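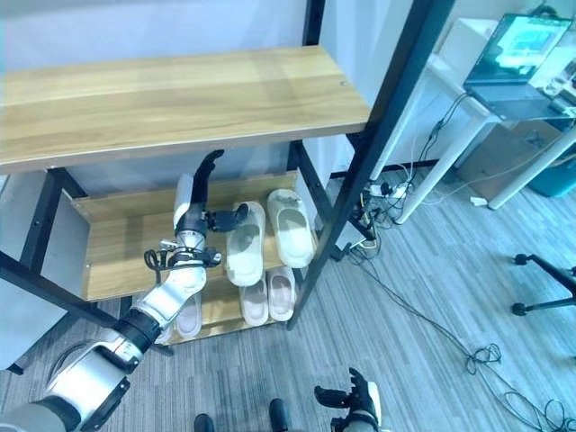
White slides on the middle shelf and pale pink ones on the lower shelf of the entry rack at Kalla.

Kalla swaps its shoe pile for a real rack, and the front hall is a joy

If you have been to an evening class at Kalla in the last few years, you know the pile. It started just inside the door on Pisharody Street, spread past the coat hooks and, on a busy night, reached all the way to the drinking fountain. Boots on top of sneakers, sneakers on top of somebody's good leather flats, and one very patient person at the end of the night looking for the other half of a pair.

The pile is gone! Since April the front hall has had a proper shoe rack, with light wood boards on a black metal frame, and a set of house slippers for people to change into. The studio in Praria teaches dance, stretching and floor-based drawing (big paper, bare knees, lots of charcoal), so street shoes have never been allowed past the inner door. What was missing was a good place to leave them and something comfortable to put on instead.

"I have wanted this since the week we opened," said Bindu Lobo, who runs the studio. "I'd walk in every morning and the first thing I saw was a heap. Now I walk in and I see slippers waiting for people. It makes me want to take my coat off and stay, and I work here!"

Kalla's sign-in book shows 772 visits for April, its busiest month so far this year. Most of those visitors come through the same narrow hall, and a lot of them arrive in the same ten minutes before the early evening classes. Lobo said that was the real reason for getting the rack in when they did. The spring program had filled up, the weather was wet, and the hall floor was taking a beating.

The rack itself is a plain open one, bought from Gerkasell, the furniture shop across the river. It has a broad plank on top with the grain showing, and shelves underneath for the footwear. Manikandan Thevar, who teaches the stretching classes, went with Lobo to pick it out, and he is as pleased with it as anybody. He had held out for open shelves from the beginning.

"We looked at the kind with little doors, and they're very handsome," Thevar said. "But wet shoes behind a door, in a studio? No thank you. I want air going through there."

He also likes that you can see straight away what is left to borrow. A student running late can grab a pair and be through the inner door without opening or lifting anything.

Slides won out over closed slippers after a short trial in the winter, when Kalla put out a mixed basket and let people take whatever they liked. The closed ones were warmer but slow to get on, and people with their arms full of mats and bags kept stepping on the backs and squashing them flat. The slides could be stepped into with no hands at all. They are also quick to wipe down, and that settled it for Vasanthi Varma, who looks after the building in the daytime.

Varma has worked out a routine that she is happy to share with any other studio that asks. Borrowed pairs go into a tub by the sink after class, get a wash in warm soapy water, and stand on their sides on a towel until the next morning. When she opens up, she sets them back out with the toes facing the room, each pair side by side. The whole job takes her less time than the old nightly sorting did.

"Toes out looks friendly," Varma said. "I tried them the other way around for a few days and it looked like everybody was leaving."

The colors are a small pleasure too. Lobo wanted something soft that would go with the wood, and she chose white and a pale pink. There was some talk of giving each color a meaning, such as one for teachers and one for students, but it was dropped after a week of people happily ignoring it. Anyone can wear any pair. Sizes are marked on the bottom in laundry pen.

Parents of the younger dancers have taken to the new setup fastest. Mared Watkins brings her two daughters to the after-school class and said the change at pickup time has been wonderful. She used to arrive early to dig for shoes before the hall filled up. Now the girls come out, put the slippers in the tub, find their own sneakers on the rack and are tying their laces before she has finished saying hello to the teacher.

"My seven-year-old has started lining up the shoes at our house," Watkins said. "I never asked her to. I came downstairs and there they all were along the wall, in order of size. I took a picture and sent it to my mother."

Watkins is now looking for a smaller rack for her own back door, and she isn't alone. Several families have asked the front desk where the studio's came from, and there is a card with the shop's name taped up beside the class timetable for anyone who wants it.

There have been a few things to work out. Tall boots don't fit between the shelves, so they stand on a rubber tray next to the coat hooks. Very muddy shoes go on the same tray until they dry off. And a couple of regulars with wide feet found the first batch of slides a bit snug across the strap, so larger ones have been ordered and should be out by the time the summer classes begin.

The top board needed a decision as well. In the first few days it picked up scarves, water bottles, a bicycle helmet and a half-eaten pear. Lobo has now asked people to keep bags and food off it, and she would love to put a plant there if she can find one that copes with a drafty door.

The floors past the inner door are where the difference really shows. Kalla has 4,000 square feet of studio space, nearly all of it sprung wood, and grit is the enemy. Gunārs Rätsep, who sands and oils the boards each year, came by to look them over and was delighted with what he found near the doorway, which is normally the worst spot.

"Little stones in the tread of a shoe, that's what does it," Rätsep said. "One person forgets, walks across to the window and back, and you have a line of scratches. I looked for new ones and I had to get down on my hands and knees to find any. Keep the slippers, I told them. Buy more slippers."

He has suggested one more improvement, a longer mat between the street door and the rack, so that people have somewhere dry to stand while they change. Lobo has already measured for it. There is also a plan to move the bench closer, for anyone who would like to sit down to take off their shoes. At the moment it stands under the window on the opposite wall, a short hop away in socks, and on rainy evenings that hop is no fun.

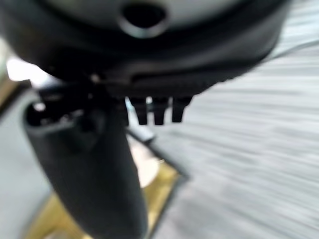 Changing shoes at Kalla: what to know before you go

Come in by the Pisharody Street door and change in the front hall before you go through to the studios. Your own shoes can stay on the rack during class. Put heels to the back if you can – it leaves more room for the next person in the walkway.

House slippers are free to borrow and you don't need to ask. If you can't find your size, the front desk keeps extra pairs in the cupboard. You are very welcome to bring your own as long as they have clean soles and haven't been worn outdoors.

Dancers take the slippers off at the studio door and leave them against the wall. Drawing students usually keep theirs on until they get down on the paper. After class, borrowed slippers go into the tub by the sink, even if you only wore them for a minute.

Open afternoon

Visitors who would like to see the studios can drop in at the next open afternoon, which starts at 2 p.m. There will be short taster sessions in all three subjects, and Thevar will lead a gentle stretching class suited to complete beginners. Wear something loose and bring a water bottle. Tea will be served in the back room, slippers on.

Anyone who left shoes behind in the days of the old pile should also take a look in the lost property box at the front desk. It currently holds a fair number of singles, including a child's green rain boot and a very nice brown loafer, left foot. Varma would be thrilled to see them go home.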